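Newsletter | Reviews | Workshop | Subscribe
Print this item | E-mail this item

Sorlow hand-held gripper kit: first impressions

I finally caved and ordered the Sorlow kit — $426 plus shipping from Plornow — and I've been pestering the laundry with it ever since. Clothes are what I want my robot arm to learn, so clothes are what it gets!

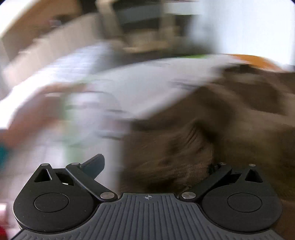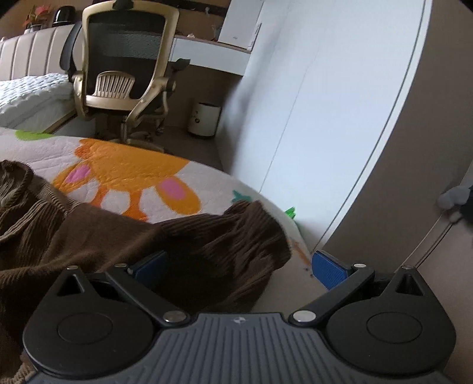 The gripper over something brown and soft, twice.

Squeezing it feels natural after ten minutes or so, and the manual is short and readable. My gripe is the software, which wanted two reinstalls before it would save anything. The full Talukder bundle runs $1,594 and adds a second gripper. I'd start with one and see if you like the chore.

Related items
Surnley arm, six months in
Folding towels with two arms
Readers' January kit builds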